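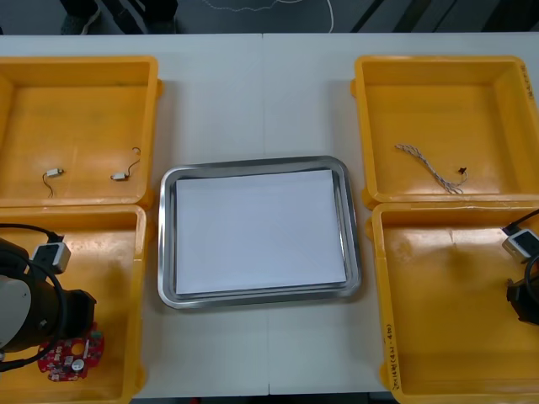

Yellow bins, a steel tray and a bit of white paper.

I've had a few messages asking how I finally got on top of the Everything Drawer, so I'm putting it all down in one go. You know the drawer I mean. Ours held dead batteries, a tape measure, two tape measures, takeaway menus from places that have shut, and every little bit of flex that has ever come into the house. I'd been shoving it closed with my hip since December!

First job, tip the whole lot out. Don't pick through it while it's still in the drawer, you'll only stir it. I put an old sheet over the bed so I'd have to finish before I could go to sleep (a bit mean, but it works on me every time).

Then sort by what you'd be doing when you wanted the thing. I used to sort by what things were, so all the hooks lived together, and I could never find the one for the bathroom blind. Now picture hooks go with the hammer and the pencil, and fuses go with the small screwdriver and the torch. Much better.

Boxes next. Please don't go out and buy a matching set before you've sorted, I did that once and ended up with 40 dinky pots that fitted nothing I owned. Margarine tubs are fine to begin with. When you know what you need, open-topped plastic is the thing to get. Lids just become somewhere to balance more stuff.

Leads and small wires are the worst of it, so they get their own paragraph. Coil each one loosely around your hand, never tight round the plug, and fasten it with a twist tie from a bread bag. Write what it belongs to on masking tape and fold the tape over the wire like a flag. Anything you can't put a name to goes in an envelope with the date on. Mine says Fri 24 May, and if I haven't wanted any of it by December, off it goes.

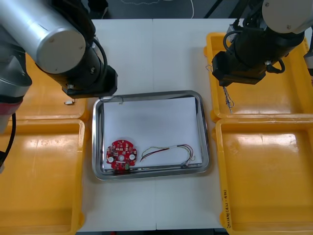 Wherever you do your sorting, get the surface right before you start on the fiddly stuff. Screws roll, springs ping off, and a patterned tablecloth will swallow a grub screw whole. A pale table is a great help, and so is a tray with a proper edge to it. Line it with white paper, same as the steel one in the middle of the table there, and dark little bits show up straight away. Bins set round the tray save a lot of getting up, too. When the paper gets grubby, fold it up with the fluff and crumbs inside and put down a clean sheet.

Last thing, keep a scruffy tin by the back door for odd finds during the week and empty it on a Sunday night with a cup of tea. Mine's an old toffee tin with a dent in the lid.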